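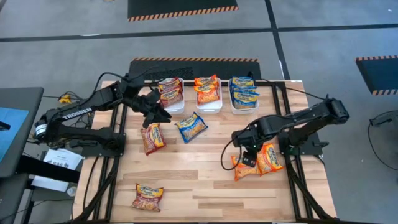
16 March 2019

I signed for the storage unit today. It is number 57 in the Draselstead building, on the upper floor, and it costs more than I wanted to pay, but I am tired of comparing. Since November I have looked at three places and I have a full notebook of prices which are all calculated in a different way. One counts by the week, one by four weeks, one by the month, and the last one adds the insurance only when you have already the pen in your hand. At lunch I sat down one more time with the notebook and made the final list of what goes into the unit and what stays with me. The bed, the sofa, the winter clothes and the books go. The table was the difficult one. A top made of joined strips of pale wood, with the seams and the grain showing, is a thing I like to have under my elbows, and the sheets about dampness made me nervous. So the table stays in the rented room, even if I must walk sideways to reach the window. From the food I keep only the dry things, rice, lentils and a red packet of ramen, because the contract forbids all food in the unit, also in closed boxes.

The way to Draselstead is easy when you know it and terrible when you do not. The man on the telephone told me to leave the ring road at the Wosdale exit and to keep in the left lane. He did not tell me that there are two exits with the name Wosdale. I took the first one, and I came to a garden center, then to a school, then again to the ring road in the wrong direction. The second time I took the other exit, passed the tire shop, and the building was there with its green doors. From my old apartment it is 19 minutes without the mistake. I did not write down how long it was with the mistake.

Hefin Ruddock did the paperwork with me. He is patient and speaks slowly, for which I was grateful, and he let me read every page. I asked what "reasonable access" means, and he said it means from six in the morning to ten in the evening, also on holidays. I asked why they don't write it like this. He wrote it by hand in the margin and we both put our initials. The deposit is 100, and it comes back fourteen days after I leave if the floor is swept. The lock I had to buy separately.

The unit itself is smaller than in my head. I stood in it with the door open and tried to imagine the sofa upright. The ceiling is high, so I believe it will go. The walls are thin metal and I could hear somebody in the next corridor pushing a cart with one bad wheel, back and forth, for a long time. It smelled of cardboard and a little of paint. There is no socket and the light in the corridor goes off by itself, so I must bring the small lamp with batteries.

In the afternoon I called Sutard for the van. They want 555 for the whole day with two men, or less if I carry the boxes down to the street myself. I said I would think. My back has already thought. Steinbach is cheaper but they have no van before the end of the month, and I must give back the keys before that. Tomorrow I call Sutard again and ask if they can come early, when the elevator is still free.

I have packed around twenty boxes until now and written the room on each of them, but not what is inside, and this was a mistake. In the evening I looked for the scissors and opened four boxes marked "kitchen." The scissors were in "bath." I bought a thick blue marker and I will start again with the lists, one sheet for each box, taped on the short side so I can read it when they are stacked.

I must also remember to ask Mr. Ruddock about the code for the gate. He gave me one on a yellow paper and I have put the paper in a safe place, which I cannot find.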